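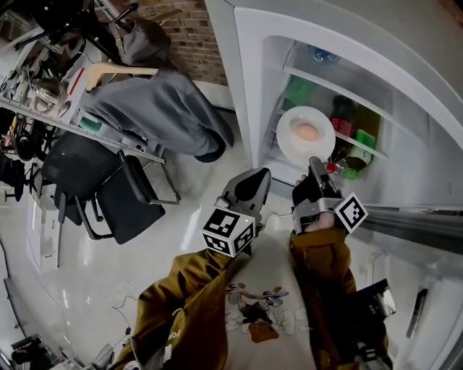

Section 3: Setting Up the Refrigerator

Guides > Kitchen > Cold Storage
September 2018
By the Hegyi Product Support desk

Read this section before you plug in the Grirkden Galley. It covers placing the cabinet, leveling it, changing the door swing, the first start, and loading food. The water line and ice maker are covered in Section 4. If you bought the cabinet without the ice maker, skip Section 4.

3.1 Before You Start

You will need:

- a tape measure
- a carpenter's level at least 12 inches long
- a Phillips screwdriver
- a 5/16-inch socket or nut driver
- a putty knife with the edge wrapped in tape
- a soft cloth, warm water, and baking soda

The cabinet weighs 129 pounds empty and is 1,946 mm tall with the feet turned all the way in. Measure every doorway on the route to the kitchen, and measure the height under any wall cabinet that will hang over it. The usable volume with all shelves in place is 391 liters.

CAUTION: Two people are needed to move the cabinet. Do not lift it by the door handle or by the top hinge cover.

3.2 Choosing the Location

1. Pick a spot on a firm, flat floor. If the floor is carpeted, put a sheet of 3/4-inch plywood under the cabinet that is as wide and as deep as the base.

2. Keep the cabinet out of direct sun and at least four inches from a range, radiator, or heating vent. If you can't get four inches, fit an insulating panel between the two.

3. Leave two inches behind the cabinet and one inch on each side. Leave two inches above it. The Kanlow trim kit changes these distances. If you have the kit, use the numbers on its own sheet.

4. Check that the door can open past 90 degrees. The drawers won't slide out fully if the door stops against a wall. On the hinge side you may need more than the one inch given in step 3.

5. Check the room temperature range. The Galley is built for rooms between 55 and 100 degrees F. In a garage or porch that drops below 55, the compressor may run too seldom to keep the freezer cold.

Note: If the kitchen is more than 1,000 meters above sea level, set the fan switch on the rear panel to H before you push the cabinet into place. It can't be reached afterward.

3.3 Unpacking

1. Cut the straps and lift the carton straight up. Slide the cabinet off the foam base with one person on each side.

2. Remove the tape from the door, drawers, and shelves. Pull it slowly. If adhesive stays behind, rub it with a little dish soap on a fingertip and wipe it off with a damp cloth. Do not use alcohol or lighter fluid on the liner.

3. Take out the foam blocks under each drawer. There is one more block behind the lower drawer, and it is easy to miss.

4. Find the bag taped inside the door. It holds two hinge plugs, a spare foot, the warranty card, and the egg tray clips.

5. Copy the serial number onto the inside cover of this manual. The number is on a label on the left wall, beside the top drawer.

6. Keep the carton for two weeks in case the cabinet has to go back.

If the cabinet was laid on its side during the move, stand it upright and wait 24 hours before plugging it in. If it was upright the whole way, wait two hours.

3.4 Leveling

1. Roll the cabinet to within a foot of the wall. Run the power cord along the side where you can still reach it.

2. Remove the base grille. It is held by two clips, one at each end. Pull the bottom edge toward you first.

3. Turn the front feet with the 5/16-inch driver. Clockwise raises the corner. Have the other person lean lightly against the top so the weight comes off the foot.

4. Set the level on top of the cabinet from side to side. Adjust until the bubble is centered.

5. Turn the level front to back. The front should sit a little higher than the back, with the bubble just off center toward the front. A cabinet set this way will let the door swing shut from halfway open.

6. Rock the cabinet gently at the top corners. If it moves, one foot is not touching the floor. Lower that foot a quarter turn at a time.

7. Snap the grille back on.

3.5 Changing the Door Swing

The door leaves the factory hinged on the right. Skip this part if that suits your kitchen.

WARNING: Unplug the cabinet before taking off the door. The door is heavy and may drop when the top hinge is removed. Have a helper hold it.

1. Empty the door bins and set them aside.

2. Pry up the hinge cover with the taped putty knife. Remove the three screws under it and lift off the hinge.

3. Lift the door straight up off the lower pin and lay it on a blanket with the outside facing up.

4. Move the lower hinge to the other side. The pin unscrews and goes into the second hole. Tighten it firmly.

5. Take the two screws out of the handle, move it across, and push the plugs from the parts bag into the old holes.

6. Set the door on the lower pin and have your helper hold it closed. Fit the top hinge with the screws finger tight.

7. Look at the gap between the door and the cabinet. Shift the hinge until the gap is even from top to bottom, then tighten the screws and press the cover into place.

8. Close the door on a strip of paper at several points along the gasket. The paper should drag when you pull it. If it slides out freely at one spot, warm the gasket there with a hair dryer on low and press it flat with your hand.

3.6 Washing the Inside

Wash the inside once before first use and then every two or three months.

1. Unplug the cabinet.

2. Let glass shelves come to room temperature before washing them. Cold glass can crack in hot water.

3. Lift the front of each shelf, tilt it, and draw it out. Take out drawers by pulling to the stop and raising the front.

4. Mix two tablespoons of baking soda into a quart of warm water. Wipe the walls, floor, and ceiling of the compartment, then go over them again with plain water.

5. Clear the drain hole at the back with a cotton swab. If it is blocked, water will collect under the drawers.

6. Wipe the gasket folds with the same solution and dry them. Sticky gaskets tear.

7. Dry all parts and put them back. Shelves go in at a tilt, back edge first, and drop level when the hooks are seated. Press down on the front edge to be sure.

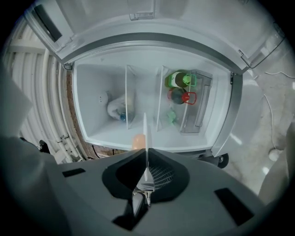
3.7 First Start

1. Plug the cord into a grounded 115-volt outlet that is not controlled by a wall switch. Do not use an extension cord or an adapter.

2. Push the cabinet back slowly and check that the cord is not pinched under a wheel.

3. Open the door. The control panel lights up and shows 37 for the refrigerator and 0 for the freezer. These are the recommended settings. Leave them alone for the first day.

4. Close the door and keep it closed for at least four hours. The compressor may run without a break for most of that time. The sides of the cabinet will feel warm.

5. Put a thermometer in a glass of water on the middle shelf overnight. In the morning it should read between 34 and 40. If it does not, change the setting by one degree and wait another 24 hours before checking again.

6. Load food once the reading is right. If you must load sooner, start with condiments and drinks and keep meat and milk in a cooler with ice.

Note: Clicking, gurgling, and a short hiss after the compressor stops are normal. A steady rattle usually means the drain pan is loose or the cabinet is touching the wall.

3.8 Loading Food

- Keep milk and eggs on a shelf. The door bins are the warmest part of the refrigerator.
- Put raw meat on a plate or tray on the lowest shelf.
- Tighten the cap before laying a bottle on its side.
- Leave an inch clear in front of the air vent on the back wall. Lettuce pushed against the vent will freeze.
- Let hot pots cool on the counter for up to half an hour, then cover them and put them in.
- Set the drawer slide to High for leafy vegetables and to Low for apples and pears.

CAUTION: Do not line the shelves with foil or paper. Air has to pass between the shelf edge and the wall.

3.9 If the Door Alarm Sounds

The alarm sounds when the door has been open for two minutes. Press any button to silence it, or close the door. If it sounds with the door closed, look for a drawer that is not pushed in or a tall item in a door bin that is hitting a shelf. If neither is the cause, check the gasket as described in 3.5, step 8. For an alarm that still won't stop, unplug the cabinet for five minutes, plug it in again, and turn to the fault codes in Section 7.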